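Progress Report: Safe Working Practice for Shared Robot Tables
Submitted to Rakiya Ezeani, Grosby Fund
Prepared by Somtochukwu Okeke, Zerketstead Robotics Workshop
October 8, 2019

Summary

The grant pays for a written code of practice for small robot arms that share a tabletop with other arms and with people. The first full draft is finished and in use at Zerketstead. Two of the planned sections have been rewritten after trials, and one, on cable routing, is behind schedule. Spending is within budget.

Handling rules

The section on grip was the first to be tested. The draft now says that an operator must pick a closing force for each type of object before the session starts and write it on the session sheet. Earlier wording let operators adjust force as they went, and we ended up with sheets that could not be compared. Gemechu Zeleke rewrote the rule in May and it has not changed again.

Objects are to be inspected for dents and splits at the start of a session and again at the end. A damaged object may stay in use if the damage is noted on the sheet.
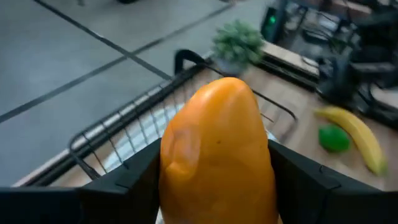 Fruit held between the gripper fingers, with the wire basket behind it.

The rule on release has also been settled. The operator brings the object down inside the basket before opening the fingers. Dropping from above the rim is not allowed, even with light objects, as they can roll off the table and someone will reach in to catch them. Reaching in while any arm is powered was the most common fault in our first round of checks, and the draft now treats it as a reportable event.

Shared space

This section took the most work. The first version divided the table into fixed zones, one per arm. Operators found this hard to follow when both arms had to use the same basket. Adebayo Nwosu proposed a right-of-way rule in its place: the arm that is carrying something goes first, and an empty arm waits outside the basket rim until the other has cleared. If both are carrying, the operator calls the order out loud before either moves.
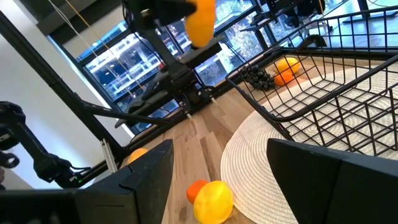

We ran the right-of-way rule for 10 sessions and kept it. There were two contacts between arms, both at low speed and both while an operator was still learning the calls. Each was written up on the same day. The stop button must be within reach of a second person who is not operating, and that person may not be given other jobs during the session. Staffing is harder under this rule, and we would like the fund's view on whether it should stay mandatory for short sessions.

Table setup

The setup checklist has been cut to eight items and fits on one side of a page. It asks for the frame to be checked for loose fittings, the basket to be placed where both arms can reach it, and anything not needed for the task to be moved out of reach of the arms. The start position for each arm is written down, and no session begins until both arms are there. 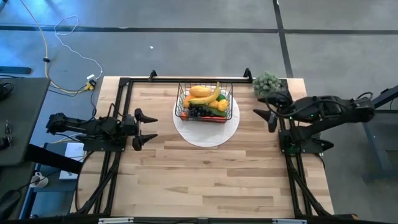

Cable routing is the part we have not finished. The draft says only that cables must not cross the work area or a walkway. Chiamaka Osagie has asked for clearer wording on plugs and adapters near the table legs and on how much slack an arm needs at full reach. We agree, and a revised page will go out with the next draft.

Training and records

Every operator now reads the code and completes a supervised session before working alone. Session sheets are kept in one binder and copied weekly. We have 200 sheets on file, and the older ones are being checked against the current rules.

Next period

Finish the cable section.
Send the full draft to the Undow site for an outside reading.
Decide on the second-person rule after hearing from the fund.
Complete the check of older session sheets.

No change to the budget or the end date is requested.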